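Section 3: Setting up the Tritlow dehumidifier

Read section 2 first if you bought the wall bracket. This part is floor standing only.

Covers both sizes, the Tritlow 400 and the Tritlow 600. Number is the square feet it's rated for. Same case, same bucket, bigger compressor in the 600. Where they differ we say so.

3.1 Unpacking

1. Stand the box up the way the arrows point. Cut the straps, lift the carton off. Don't tip it out.
2. Pull the foam off the top and both sides. There's a second peice of foam inside the bucket bay, people miss it. Slide the bucket out, take the foam out, slide the bucket back.
3. Peel the tape off the louver and the float arm. Float arm is the small white lever at the back of the bucket bay. Should swing freely once the tape is off. Don't bend it.
4. Check the bag of parts: drain hose, hose clamp, rubber plug, two spare filter clips. Hose is 3 feet. Longer hose is part number 239, sold separately.
5. If it came lying down, stand it upright and leave it overnight before plugging in. Overnight means overnight.

CAUTION: Never lift by the louver or the bucket handle. Side grips only.

3.2 Picking a spot

1. Flat floor. If it rocks, move it. A shim under one caster works for a week and then walks out.
2. 8 inches clear behind, 8 inches each side, 2 feet above. Air comes in the back, goes out the top.
3. Away from the dryer. Away from the sump lid too, if the lid isn't sealed.
4. Close the windows and any door to the stairs. Crawl space vents, same thing, for as long as the unit is in use.
5. Own outlet, three prong, grounded. No extension cords. No power strips. If the only outlet is behind the freezer, have one added.

Note: rooms with a low ceiling (under 6 feet) are fine as long as you keep the 2 feet above the case.

Note: carpet is okay if it's short. Thick carpet blocks the casters and the unit leans. Put a board under.

3.3 Bucket or hose

Pick one. You can change later.

Bucket:
1. Slide the bucket in until it clicks. No click, no start.
2. Make sure the rubber plug is in the drain port on the back.
3. Done. The unit stops on its own when the bucket is full and the red light comes on.

Hose:
1. Unplug the unit.
2. Pull the rubber plug. Keep it. Tape it to the back of the case so you can find it.
3. Push the hose on the port, slide the clamp up, tighten with a screwdriver. Snug, not crushed.
4. Run the hose to a floor drain. Downhill the whole way, no loops. Water will not go uphill, there's no pump in this model.
5. Leave the bucket in. It still has to click even with the hose on.
6. Check under the port after an hour, and again the next day.

CAUTION: Don't run the hose outside in freezing weather. It ices at the tip and backs up into the case.

3.4 First run

1. Plug in. Single beep, display shows two dashes.
2. Press POWER. Fan starts first, compressor a few minutes after. That wait is normal and you can't skip it.
3. Set humidity with the arrows. Start at 50. Go lower later if you still smell must.
4. Fan on HIGH for the first few days, then LOW or AUTO.
5. Expect a lot of water at first. Emptying twice a day is common in June in a closed-up basement. Slows down once the walls and boxes have given up what they were holding.
6. A warm breeze off the top is normal. A gurgle when it shuts off is normal. Grinding is not, unplug and go to section 7.

Note: if the display reads LO and stays there, the room is under 41 degrees. Unit will not run until it's warmer. Nothing is broken.

Pairing with the Lundness wall sensor (optional)

1. Hang the sensor chest high on an inside wall, in the same room.
2. Hold POWER and the up arrow together until the display blinks.
3. Press the button on the sensor once. Display stops blinking, you're paired.
4. No luck? Move the sensor closer, pair, then move it back.

Sensor reading and unit reading wont match exactly. A few points apart is fine. The unit goes by the sensor once paired.

3.5 Getting the room ready

Most service calls on a new unit come down to this part. The machine is fine, air can't get round the room.

1. Cardboard up off the floor. Shelves, pallets, anything. Bottom layer of boxes soaks up water all summer and the humidity number never drops.
2. Pull shelving 2 inches off outside walls.
3. Wet rugs out of the room entirely. Dry them somewhere else.
4. Open closet doors and the door to the furnace room if it has its own air supply. Ask whoever services the furnace if unsure.
5. Sort out the floor. Loose stuff on the floor ends up against the back grille sooner or later, plastic bags worst of all. Do the whole room, corners too, before you switch to AUTO.

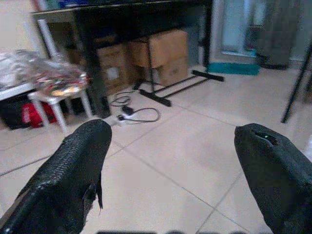
6. Sweep, then vacuum. Do the sweeping with the unit OFF or the filter fills in one afternoon.
7. Wipe down the bottom foot of the walls if you see white powder. It's mineral salts, not mold. Brush off dry first.
8. Turn the unit back on, fan HIGH, leave overnight.

3.6 Filter and upkeep

1. Filter is behind the back grille. Two clips, pull toward you.
2. Rinse in cool water, shake, let it dry all the way. Don't put it back damp. Don't use the dishwasher.
3. Every two weeks in summer. Once a month the rest of the year. More if you have pets or do woodwork down there.
4. Filter light comes on by itself at set intervals. It goes by time, not dirt. Hold FILTER until it goes out.
5. Bucket: wash with dish soap when it feels slimy. Wipe the float arm while you're in there, gently.
6. At 3000 hours the display shows SVC. Unit keeps running. Book a coil cleaning through any Shin service desk, or do it yourself with section 8 open next to you.

WARNING: Unplug before taking the grille off. Every time.

Putting it away for winter

1. Run on fan only for a day.
2. Unplug. Empty bucket, wipe dry, leave it pulled out an inch so air gets in.
3. Take the hose off, drain it, put the plug back in the port.
4. Wrap the cord loosely on the side hooks.
5. Store upright with a sheet over it. Not plastic.

Warranty card is in the back pocket of this booklet. Kotora needs the serial number, which is on the silver label inside the bucket bay. Write it down before you push the unit into a corner.

Go to section 4 for display codes.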